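Narnus bench: equipment plan and running costs

Maintained by Kekeli Yakubu. Purchase requests go to Valeriano Cabello at the Fuminthorpe office.
Last revised July 3, 2019

What this file covers

Spending on the two-arm robot with jointed hands, and on the parts it uses up. Staff time and rent are in the Aguirre sheet. The budget year starts in October.

Contents

plan.csv: one row per item, with supplier, unit price, lead time and status
spares.csv: what is on the shelf and the level at which we reorder
quotes/: PDF quotes, named by supplier and month

Prices are in pounds, before VAT. Blank lead times mean the supplier has not answered.

Consumables

Fingertip pads are the largest repeat cost. We budget for 30 a year and order them in one go, as Stelline charges delivery per parcel. Fabric sleeves for the forearms and hands are bought in pairs. Allow 3 pairs a year. Black only, the other colours take longer to arrive.

Larger items

Spare hand, complete: nearly 2,000, not yet approved
Wrist joint service kit: quoted, lead time 13 weeks
Second set of finger segments: wait until the spare hand is decided

If the spare hand is refused, move the finger segments up to first place and ask for the quote again. The old one has lapsed.

Hand and forearm with the sleeves fitted:

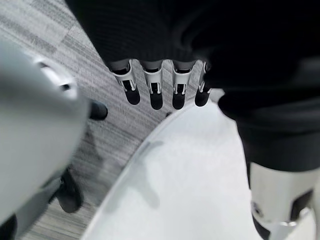 Known gaps

Carriage on returned parts is not in plan.csv. The service kit price leaves out fitting. Two rows still use the old supplier codes and will not match spares.csv until they are changed.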